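Newsletters > Technical Notes > Rendering

Search this site Enter keywords Go

Glossy reds and the clipped highlight problem

Damián Bermúdez

Readers who moved to the April build of Velley have written in with the same complaint: saturated red materials lose their shape under a strong light. The surface goes flat toward the top, the highlight has a hard border, and no amount of added roughness brings the curve back. Two separate causes are at work, and they need to be fixed in order.

The first is the base color. A red entered at full value in the red channel with zero in the other two leaves the renderer nothing to vary except brightness. Once the red channel clips, the lit area becomes a single tone. Lowering the red value slightly and raising green and blue by a small, equal amount restores a usable range. Nadja Camenzind tested this on the material set in the Irnik library and found that 33 of the 106 presets had at least one channel at its limit. Most of them were reds and oranges.

The second is the tone curve. Velley applies it per channel by default, so a bright red shifts in hue before it loses saturation. The alternative curve, found under View Transform, works on luminance first and holds the hue longer. It darkens the midtones, and wood in particular will need its exposure checked again after the change. 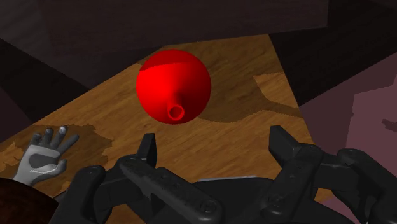
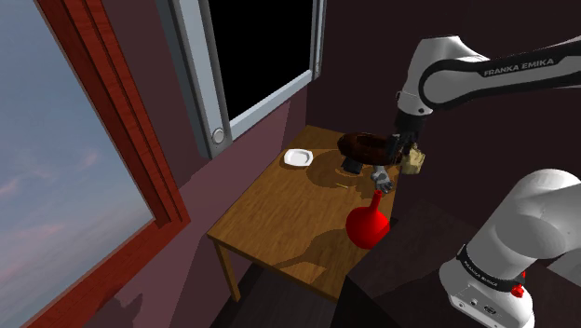
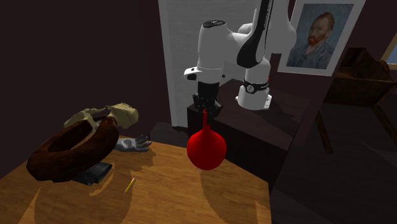
Simulated interiors with wood surfaces. Glossy red material in all three.

Shape matters as well. A sphere has a continuous change in curvature and shows banding early. A narrow neck that opens into a wide body compresses the highlight at the top and spreads it lower down, and the same material can look correct in one part and clipped in another. Judge a red on both kinds of geometry before saving it as a preset.

Dean Haworth asks whether a higher sample count would help. It will not. Sampling reduces noise, and the clipped region contains none. Denoising has no effect on it either, though it can soften the border enough to hide the fault in a small preview.

Corrected presets are in the Irnik library under Revised. Old scene files keep their original values until the material is reassigned by hand. Bradley Bickerstaff is preparing a script for batch reassignment, to be covered in the next issue along with window light and dark wall colors.

2 comments | 2 shares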